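Print this page | E-mail this page

Visit to the Hovberg open day

Oct 28, 2021

Our housewares group went to the Hovberg open day again this fall. The last one was in March and had to be cut short, so most of us had not seen the back half of the building. We parked in the lower lot, signed in at the side door and were given a badge with a visitor number. Mine was 1328.

The first hour was the warehouse. Hovberg stores tableware for several smaller sellers, Nasution and Jatosus among them, and keeps 3539 different items on the shelves. Bowls and plates are kept apart, and anything with a colored rim goes on the lower racks.

After coffee we moved to the dish area, which was the part I had come for. It has a dark red-brown marble-patterned surface with white veins and pale walls with a leaf print, and the steel dish rack is in use there with ordinary household plates and bowls.

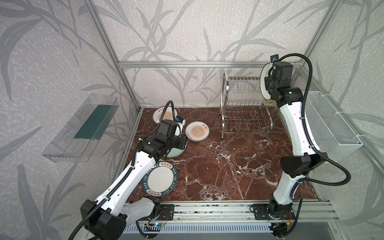
The talk at this stop was on how people load a rack at home. Most of us put the big plates in first and then look for a gap for everything else. The guide's advice was to decide on the order before picking anything up. She also wants bowls kept off the plate tier, and several people in our group did not agree with that.

We spent a while on the patterns. Several of the plates have Chinese lettering near the edge, and I wrote down the ones I could. The sunburst one was the favorite with our group. I liked the plainer one with the wide teal border.

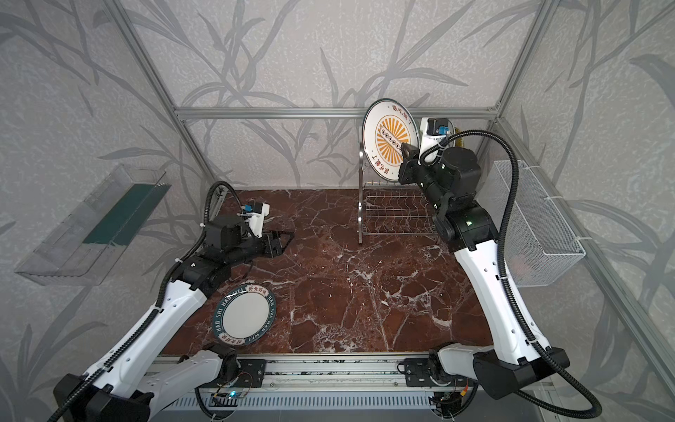

Sunburst plate at the rack, with the "HAO SHI HAO WEI" plate flat on the table.

Sizes came up next. The plates are a mixed lot, and a mixed lot is harder to store than a matching set – a small plate next to a large one tends to slide down and lean. Hirnix sells a rack with adjustable slots for this, priced at the top end. Hovberg had one on the sales table by the entrance.
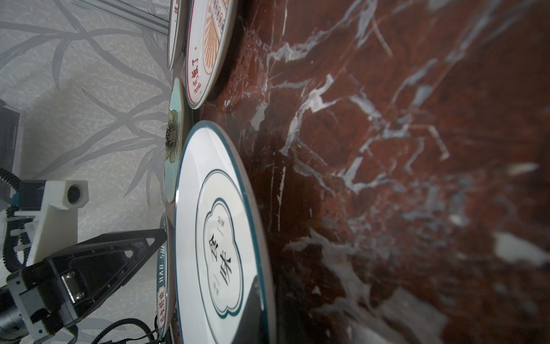 Another visitor said that at home she sorts by size and never by pattern, and that her plates have chipped less from it. She asked if the rims wear faster when plates touch. The guide said they can, and that one empty slot between heavy plates is worth the space. 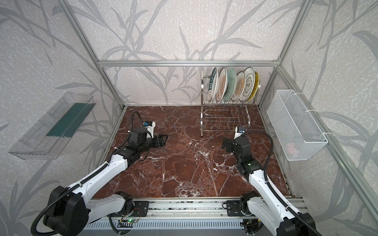
Lunch was soup and bread in the canteen, included in the ticket. The shop was open until closing and took cards. I bought two side plates and a dish brush. Allow about 5 hours for the whole visit, and wear flat shoes – the warehouse floor is uneven near the loading doors.

Print this page | E-mail this page

Related items
Nasution seconds sale: what was left
Item 1532: replacement feet for dish racks
Jatosus showroom visit, March
Directions and parking at Hovberg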